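How many demos is enough?

10 April 2024

I keep hearing that the answer to a clumsy robot is more data. Gwenaël Delorme said it to me in January, when we started on the tabletop set at Sundness, and I have been quietly arguing with it ever since.

The plan was 300 examples of picking things up off a table. You steer the arm through the motion, the recorder keeps the joint positions and the video, and later a model is supposed to soak all this up and do it alone. Fine. I've done my share of the steering, and what bothers me is how alike my examples are. I come down on a cup from the same side every time. My hand has habits, and the model will learn those habits and call them skill.

We threw out 20 recordings after the first pass. Gwenaël wanted them gone because the grasp slipped and I had to try again. I wanted to keep them. A robot that has never seen a fumble has no idea what to do after one, and it is going to fumble - I'd bet my lunch on that. We settled on keeping 3, which pleased neither of us.

Then there's Picard, our labeling tool, which wants every recording marked success or failure. Where do I put the one where the cup ended up standing but two inches from where I meant to leave it? I picked success. Somebody else would have picked failure, and the training run can't tell us apart.

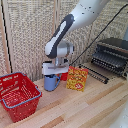
Filed under: Robot learning, Grumbling

The mug is the one I trust least. With the gripper straight over it and a red thing tucked in close behind, I can't tell whether a model would be learning "mug" or "light blue blob in front of red blob." Irkitz, the outfit we talked to about training, says variety sorts that out. Maybe so, but then show me the test with the red thing moved.

Cudstead gets the next batch of recordings. I've asked for two people to take turns steering, and for the slips to stay in.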